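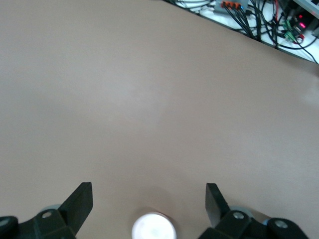

Are airline loyalty points still worth saving? Spend them early, because the airline sets the price and can change it overnight.

Oct 4, 2022
By Amparo Henao

Jaltell moved its short-hop award from 2000 points to 3000 in August – no warning, just a cheerful email about "more flexibility." Flexibility for whom? I had 1695 points sitting there and was told they'd "keep working for me." They've bought me nothing in five years. I don't buy the new Folach tie-in either. A free checked bag after that many flights looks like a coupon to me.

We use cookies to improve your visit. Accept | Manage settings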